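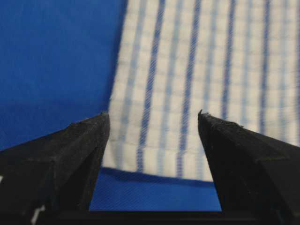

A reader wrote to us in March to ask whether it was really her job to know which of her suppliers had tucked an automatic decision tool inside their software, and whether she could be blamed for something she hadn't known she was using. It is a very fair thing to wonder, and so many of you have asked a version of it since that we have gathered the whole lot on one page, with the answers written as plainly as we can manage.

Frequently asked questions: buying software that makes decisions

Last updated Sat 25 July

Who is this page for?

Small firms, mostly. If you run a shop, a lettings office, a workshop or a care agency and you pay a monthly fee for something that sorts, scores, ranks or recommends, then you are the person we had in mind. Larger organisations are very welcome to read along, although they will probably have a legal team with firmer views than ours. We write as the advice desk at Davadley, where we help small businesses read the contracts they have already signed (and, on happier days, the ones they haven't signed yet!).

How do I find out whether a product makes automatic decisions?

Ask the supplier, in writing, and keep the reply. Sales pages are a poor guide, as the same feature may be called "smart", "assisted" or nothing at all. We suggest a short email that asks what the product decides or recommends, what information goes into it, and whether a person at your end can change the result. Most suppliers will answer within a fortnight. If yours sends you a brochure instead, write back and ask the same thing again, quite cheerfully, until you get a proper answer.

My supplier says the method is confidential. Is that the end of it?

No, and please don't be put off. A supplier may well have good grounds for keeping its code to itself, but you aren't asking for the code. You want to know what the tool looks at, what it ignores, how it was tested and where it tends to go wrong. Those things can be explained over a cup of tea, and a supplier who can't explain them may not know.

What should the contract say?

At the very least it should name the tool, say what it is meant to be used for, and say who tells whom when something changes. That last part gets left out more than any other. Updates arrive overnight, the scores shift a little, and the first you hear of it is a puzzled customer on the phone. We like to see 27 days' notice of any change that affects results, for no cleverer reason than that our own template has always said so and suppliers seem willing to sign it. The template is called Funden, and you can ask us for a copy free of charge.

Do I have to tell my customers?

The rules differ depending on where you trade and what the tool is deciding, so do take proper advice on your own case. Speaking generally, we think you should tell people anyway. A couple of sentences on your website and at the foot of your letters will do nicely. Say that a computer system helps with the decision, say what it helps with, and give a telephone number or address where somebody can ask for a person to look again. Then make sure the telephone is answered.

Does a person have to check every single decision?

It depends on what hangs on it. A tool that suggests which day to order more printer paper can be left to get on with things. One that helps decide who gets an interview, a tenancy or a payment plan deserves a human being who has the time to read the case and is allowed to disagree. We have seen offices where the checker was given 40 cases an hour, and you can imagine how carefully those were read. If you never see a result overturned, have a quiet word with the person doing the checking and find out whether they feel able to.

How long should I keep records?

We suggest 12 months for everyday decisions and longer where somebody could bring a complaint later on. Keep the information that went in, the result that came out, the version of the software if you can get it, and a note of anyone who changed the outcome. You needn't keep more personal detail than you need for this, and you should check your data protection duties before settling on a period.

Can you recommend a supplier?

We don't, I'm afraid, and we take no commission from any. We do keep a list of independent reviewers who will look over a product for a fixed fee, and Van Hecke and the Venovgate office are both on it at present. Being on the list means they have shown us a sample report and answered our questions. It isn't a guarantee, so do ring two of them before you choose.

Something has already gone wrong. What do I do first?

Put the tool to one side for that type of decision if you possibly can, and carry on by hand for a while. Save everything, including the emails. Write to the supplier with the facts and the dates, and write to the people affected too, sooner than feels comfortable. Then get in touch with us if you would like a hand with the wording.

How do I ask a question that isn't on this page?

Use the contact form, or send us a letter if you prefer (we still get a good many and enjoy them very much). Tell us what the product is called and what you use it for, and please leave out your customers' names. We read everything that comes in, and new answers are added to this page as we finish them.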